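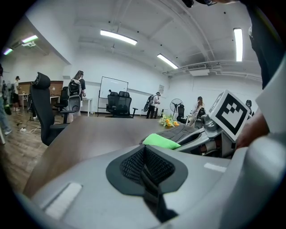

Green cloth at the table's edge, yellow flowers further over.

Tips > Office > Tables and chairs

Wooden tables are easy to look after if you do a little and often! I wipe ours at Tullimlow with a microfibre cloth, and my way goes like this.

1. Move flowers and mugs off first.
2. Fold the cloth in four, dampen it and wring it out hard.
3. Wipe along the grain, then turn to a clean side.
4. Buff with a dry cloth (don't skip this, it stops smears).

Chairs next. Mesh backs hold dust, so I wrap a bit of cloth round a fingertip and work down from the top. 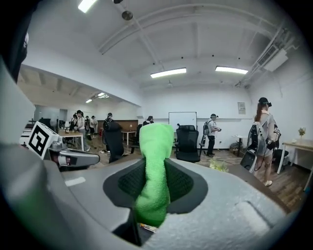

Bright green microfibre, with mesh chair and whiteboard behind.

Cloths go in the wash without softener.

We use cookies to remember your settings. OK

© Dace Kazlauskienė, Wollusham | Contact | Back to top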